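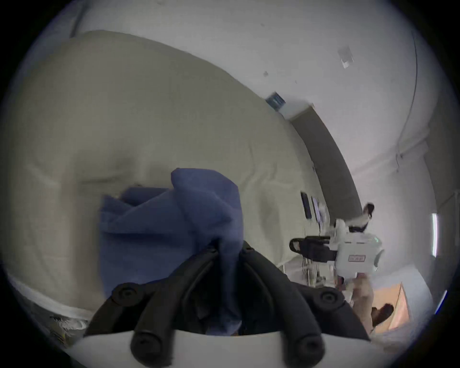

Coria Linen Services, Urlow plant
Folding automation working group, minutes
Jan 14, 2026, 2:00 p.m., upstairs meeting room
Chair: Lucimara Leite. Minutes: Heloísa Brito.
Also present: two folders from the day shift, one from nights, maintenance, and Guteck by phone until item 3.

1. Last minutes
Approved with one fix. The towel line moves in May, not the packing line. Sorry, my typo!

2. Where the training work stands
Lucimara opened with the good news: 146 folding sessions are recorded and checked, and Guteck is happy with the quality. People fold with the hand-held grippers and the recordings go to Guteck to teach the arms. She was really pleased with how quickly folders have gotten the feel of it, and so was Guteck. Corners are still the slow part. Day shift said picking up a single layer takes patience, and that pinching near the middle of the cloth and letting it hang sometimes gets you to a corner faster. Guteck asked for more of exactly that, including the tries that go wrong. The target for the next batch is 200 sessions, small cloths first, blankets later.

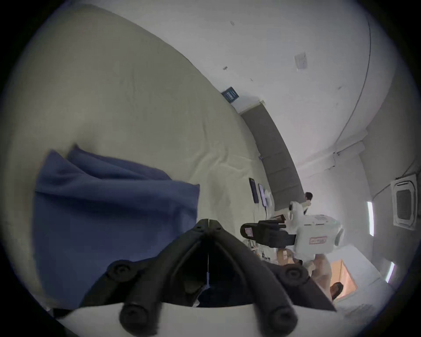

Night shift asked whether people have to do it the same way every time. Guteck said no, please don't. Everyone folds a little differently and they want all of it. This got a cheer from the folders' side of the table, where there has been a long-running argument over thirds versus halves.

3. Hands and wrists
The grippers get heavy after a while. Agreed: 14 minutes at a stretch, then swap with your partner or go do something else. Maintenance will look at hanging the grippers from a spring balancer. Guteck will send the mounting drawing. Guteck left the call.

4. What changes on the floor
Longest item, and a good one. When the arms arrive they take small flat pieces only, up to 400 an hour to begin with. Blankets, fitted sheets and anything torn stay with people. Lucimara confirmed again that no folding jobs are being cut this year and that hours stay as posted. Day shift asked for that in writing. Lucimara will post it by the time clock.
Two new roles are planned, cell lead and cloth checker, both open to current folders first and both at the higher rate. Night shift wants one of each on nights too. Not settled, Lucimara to take it to Pimentel.
One folder said she would love to spend her time on repairs and inspection again, which we have been skimping on for ages. Lots of nodding. I think this is the part people are most excited about, me included.
There was some worry about pace. If the arms set the speed, who slows them down? Agreed that the cell lead can, without asking a supervisor first.

5. Actions
Lucimara: jobs and hours notice, night roles question to Pimentel.
Maintenance: spring balancer, second power strip at the folding table.
Heloísa: session sign-up sheet with room for names from both shifts.

6. Any other business
Can the radio come back on during sessions? Guteck to be asked whether sound matters.

Closed 3:10 p.m.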